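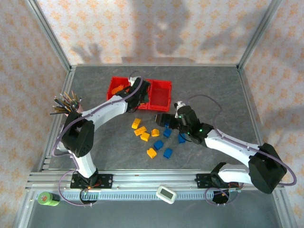

Minutes / Cell Upkeep / August

Ekdale Bench Group
Monthly upkeep meeting, Sperling cell (two-arm tabletop)
Tuesday, 11 a.m., small meeting room, then at the cell

Present: Hannelore Tiedemann (chair), Volker Albers, Bastian Steinbach, Arne Bauerfeind (minutes)
Apologies: Hannelore Wiegand, who sent written comments, read out under items 3 and 6

1. Minutes of the last meeting

Accepted with one correction. The July minutes say the left arm "was fixed." Volker asked for this to read "was adjusted and has not been reported since." Bastian thought this was splitting hairs. The chair let the correction stand, on the grounds that the same arm was recorded as fixed in May as well.

2. Left arm, drift at the wrist

Bastian reported that after the adjustment the left wrist holds its position over the bins well enough for the brick task. He ran 60 pick cycles and logged no drops.

Volker asked where the bins were during those runs. Bastian said at the back, left of center, side by side, where they always are. Volker asked if they had been moved between cycles. They had not. Volker's view is that this shows the arm can return to a place it has already been, and says very little about drift. The fault reported in spring only appeared after the arm had worked low and near the front for a while and then reached up and back.

Arne asked what Barnley says about it. Barnley's service note calls the drift "within normal behavior" and recommends recalibration, which is what the note recommended last time for a different fault. The chair said she would like to see a note from Barnley one day that recommends something else.

Agreed: the runs are to be repeated with the bins shifted between cycles, and with a warm-up of low, forward moves first. Until then the item stays open.

Action: Bastian. Volker to write down the bin positions beforehand so they are not chosen to suit the arm.

3. Cable runs

Long item. The purple cables are the replacement set from Plumance, sold to us as needing no further attention once fitted. Volker has given them a fair amount of attention.

His complaint is the slack. On the left arm there is a loop hanging near the base, and on the right arm the cable arcs well above the upper link before it comes down again. Plumance's fitting sheet asks for "generous" slack at each joint and gives no length. Volker considers this a way of not being wrong.

Bastian defended the loops. With the old set tied down tight, the connector at the left base worked itself out twice, and each time it took most of an afternoon to find. He would sooner look at an ugly loop than repeat that.

Hannelore W. wrote: "I have no objection to slack. I object to slack that can reach the gripper. Has anybody moved both arms to the far corners with the cables as they are now, slowly, and watched?" There was a pause at this point. It has been done for the left arm. For the right arm it has been done with the old cables only.

Also raised: where the cables drop through the round openings under the mounting plates. Arne asked if the edges are smooth. Volker said they felt smooth to his finger. The chair asked for a better test than a finger. Bastian suggested grommets. Volker has no faith in push-in grommets, having had several of them fall out on another bench, but agreed to try one side and compare.

Agreed:
Slow corner-to-corner moves on the right arm, hand on the stop, before any more task runs.
A grommet on the left opening only. The right opening stays bare for comparison.
Cable jackets to be looked at by flashlight at the openings every 14 days, and the result written down even when there is nothing to see.
Plumance to be asked for an actual length. Expectations are low.

Action: Volker (moves, inspection), Bastian (grommet), Arne (letter to Plumance).

4. Mounting plates and front rail

Volker checked the bolts on both black plates with the torque driver. One bolt on the right plate took a little more turn than he liked. He marked all of them with paint pen so that any movement will show next time.

Bastian asked if this might explain the right arm coming down slightly off over the bricks. Volker said it might, and so might half a dozen other things, and he would prefer not to have it written down as the cause. It is not written down as the cause.

The chair asked that the torque figure be kept with the cell. At present it lives in Volker's notebook, and he was away for part of July. Bastian tightened things "by feel" that week. The chair asked that feel be retired as a method.

The toothed strip below the rail was brushed out. No damage seen.

Action: Volker to copy the figure onto a card and fix it to the outside of the cell.

5. Lighting and shadows on the wallpaper

Bastian's camera logs show 26 cycles where the picking software hesitated or gave up. He believes that shadows are to blame. Anyone standing outside the cell on the lamp side throws a head and arms onto the back wall, and a hand near the lamp shows up on the paper with every finger. He proposes a screen on that side and a strip light inside.

Volker doubted the whole line of reasoning. The shadows fall mostly on the wall, the bricks are on the table, and the software is supposed to be looking at the table. If it is put off by a shadow on flowery wallpaper, he would want to know why before buying lights. He also pointed out that the hesitations were sorted by eye, by the person who already had the theory.

Bastian accepted the second point, with some reluctance. He noted that the patterned paper was put up on purpose to make the background busier, and that at that time Volker had called it pointless. Volker confirmed that he still does.

After discussion the chair ruled out any purchase this month. Somebody who was not involved (Arne) will go through the same logs without being told which cycles failed, and mark the ones where a shadow is visible. If the two lists match, lighting comes back on the agenda. If they do not, the software people get the item.

Action: Arne. Bastian to supply the logs with the results stripped out.

6. Items kept in and around the cell

Hannelore W. wrote at some length. Summary: she does not want things stored within reach of a moving elbow, she has said so before, and she would like to know who decides what counts as part of the setup. She named the bundle of pencils and sticks behind the left elbow in particular.

Bastian said the pencils belong to the sorting task and will be wanted again next month. Volker asked how often the sorting task was run in July. It was not run.

The chair proposed that anything not needed for the task of the day goes on the shelf, task by task, with a short list taped to the shelf. Bastian agreed for everything except the small screen on the front rail, which he wants in view during runs. Volker has no quarrel with the screen, only with it leaning there unsecured. A strip of hook-and-loop tape was accepted by both.

The red bins stay as they are. The yellow and blue bricks stay too, though Volker wants to know if anyone has measured them for wear. Nobody has. He suspects that the studs on the older ones are rounded and that this accounts for part of what gets called gripper slip. Bastian thinks this unlikely. A fresh set is cheap enough to settle it.

Action: Bastian (shelf list, tape, new bricks of the same two colors).

7. Right gripper status lights

Short item. The indicators on the right gripper are green and have been green throughout, including during the week in June when it would not close fully. Volker asked that the daily check sheet no longer accept "lights green" as evidence that the gripper works. Agreed without discussion. The line will be replaced with one full open and close, watched, with a brick in the fingers.

Action: Arne to change the sheet.

8. Service contract

Barnley has offered a yearly visit with remote monitoring. The chair went through the offer. It is not clear what would be monitored, or what Barnley would do on seeing something. Volker noted that every fault on this cell so far was found by a person standing next to it. Bastian was more open to the offer and would at least like the visit without the monitoring part.

No decision. The chair will ask for the two to be priced separately and for the name of a customer we can call.

Action: Hannelore T.

9. Any other business

Bastian asked if the cell may run unattended over lunch. Refused until item 3 is closed.

The key to the tool drawer is missing again.

The meeting moved to the cell for the slow moves on the right arm under item 3. These were put off when the stop button's cover was found cracked. Volker has a spare and will fit it before the moves are tried.

Next meeting: September, same room. Bastian to bring the bin position runs, Arne the marked logs.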